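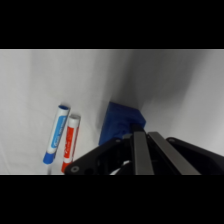
Wrist camera view: two markers at left, blue block behind the open fingers.

Letterboxed wrist images and poor grasp predictions on small objects

Posted by Emiliano Daza
Forum section: Perception and Learned Control

Our laboratory is evaluating a learned grasping policy on a single arm with a parallel-finger gripper and a wrist-mounted camera. The policy was trained by the Anitz group on their own recordings and is executed through the Folteo runtime. A representative input image is attached at the top of this post.

The camera driver delivers a wide image. The preprocessing node scales it to fit the square input expected by the network and fills the remaining area above and below with black. On large objects the policy performs acceptably. On small objects, including dry-erase markers and blocks, the predicted grasp point is consistently too low in the image, and the arm closes short of the target. We have logged 605 attempts to date, and the direction of the error does not vary.

The following has already been verified:

Hand-eye calibration was repeated in July, with no meaningful change in the residual.
The gripper opening reported by the controller agrees with a caliper measurement.
Replaying recorded joint trajectories without the policy reaches the expected positions.

I would appreciate guidance on whether the black bands could account for an error of this kind, and on whether cropping should be preferred to padding. Retraining from the beginning is not feasible at present, as we hold only 1,117 demonstrations of our own.

Núñez
Accepted by the original poster

The bands themselves are seldom the cause. A network trained with padding learns to disregard it. Difficulty arises when the padding used at run time differs from the padding used in training, or when the predicted pixel is not mapped back through the same transformation.

Please examine two matters in the order given.

First, determine how the Anitz recordings were resized. If they were stretched to a square, your padded images present every object at a reduced height, and the policy is working outside its training conditions. The resize mode should be stated in the configuration file supplied with the checkpoint. Set your node to match it, even where the resulting image appears distorted to a human reader.

Second, examine the inverse mapping. The top padding must be subtracted from the predicted row before dividing by the scale factor. If that subtraction is omitted, every prediction is displaced downward by a constant amount, which is consistent with your report. Large objects would tolerate such a displacement and a marker lying across the image would not. A simple test is to pass a known pixel through the forward and inverse transformations and confirm that it returns within 2 pixels of its origin.

I would advise against cropping the sides. In your image the gripper housing extends to the right edge and the markers stand well to the left. A central square crop could remove much of both, and the policy may depend on seeing the fingers in a fixed position.

Wenurmont

We had a similar problem and increased the exposure. It helped somewhat. The white background in your image has soft gray shadows, and our segmentation was treating shadows as objects. You may also wish to update the runtime.

Emiliano Daza

The second matter raised by Núñez was the cause. The inverse mapping divided by the scale factor and did not remove the top padding. The resize mode already matched the checkpoint configuration. After the correction, the first 8 attempts on the markers were completed without a short closure. A longer evaluation is in progress, and exposure has been left unchanged for the present so that the results remain comparable.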